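Base coat peeling off in one sheet after two days

My gel base keeps lifting at the free edge and then the whole lot comes away in one piece, colour and all. I'm using the Orkov rubber base with a 62 second cure, two thin coats. Nails are filed with a 240 buffer and wiped with alcohol. Regular polish lasts me a week so I don't think it's my hands. Any ideas before I bin the bottle?
— hullarley_nails

Whitelaw

Sounds like cuticle left on the plate. You can't see it once it's dry but gel won't grip it. Push back, scrape gently, then buff. Also check your lamp. Mine was 4 years old and the outer bulbs had faded, so my thumbs were always the first to go. I cure thumbs separately now, flat under the light.

One more thing — cap the free edge on the base as well as the colour.

tipsandtopcoat

just use a different brand, Orkov never worked for me either

Hondden

I'd leave the 240 alone, it's fine for natural nails. What fixed it for me was a dehydrator before the base, and no hand cream that morning. Wait until the nail looks chalky, then go straight in with the base and don't touch the plate.
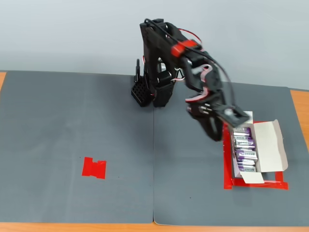
If it still lifts after that, try a slightly thicker second coat and cure it twice.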